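Washing and Storing Cotton Bed Linens

Applies to flat sheets, fitted sheets, duvet covers and pillowcases in cotton or a cotton-polyester blend. Linen and silk need different temperatures and are covered on a separate page.

Before washing

Read the care label. If it has faded or been removed, treat the item as dark cotton and wash at the lower of the two temperatures given here. Check seams and elastic and mend any open stitching first, as a small gap can double in length during a spin cycle.

Turn printed sheets and duvet covers inside out. Close all buttons and zippers. A duvet cover left open will collect the smaller items in the load, and they come out soapy in the middle.

Treat stains separately. Rinse blood and sweat marks in cold water, then apply a small amount of liquid detergent and leave it for half an hour. Body oil on pillowcases responds better to warm water and dish soap.

Washing

Load the drum to two-thirds. One queen set (flat sheet, fitted sheet and 2 pillowcases) is a full load for most top-loading machines. Do not wash sheets with towels. The towels shed lint and hold more water, and the load goes out of balance.

Use warm water for whites and cold for prints and dark colors. Set the spin to 700 rpm. Faster spins save drying time but set creases into tightly woven cotton, and these are hard to remove without an iron.

Measure the detergent. The line on the cap is usually marked for a heavily soiled load, and half of that is enough for bedding changed weekly. Skip fabric softener - it coats the fibers and makes cotton less absorbent over time.
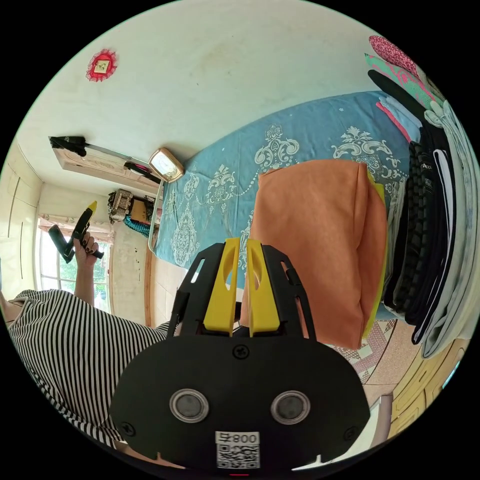 Drying

Shake each piece out before it goes into the dryer or onto the line. Fitted sheets tend to ball up, so stop the dryer halfway through and untangle them. Use medium heat, no higher than 135 degrees Fahrenheit if your model shows a figure. Remove everything while the hems are still very slightly damp and let it finish over a rail.

On a line, fold the flat sheet over by a hand's width and peg it along the fold. Keep prints out of direct sun in July and August.

Folding and storage

Fold the set to the width of the shelf and put it inside one of its own pillowcases. Aaliyah Bouchard, who ran the laundry room at the Poirier guesthouse in Druldale, had staff write the bed size on a cotton tape pinned to the opening. The method works equally well in a household closet.

Store sets in cloth, not sealed plastic. Rotate by placing clean sets at the bottom of the pile. Sets kept for guests should be refolded along different lines every 6 months - permanent creases weaken the weave and are usually where an old sheet tears first.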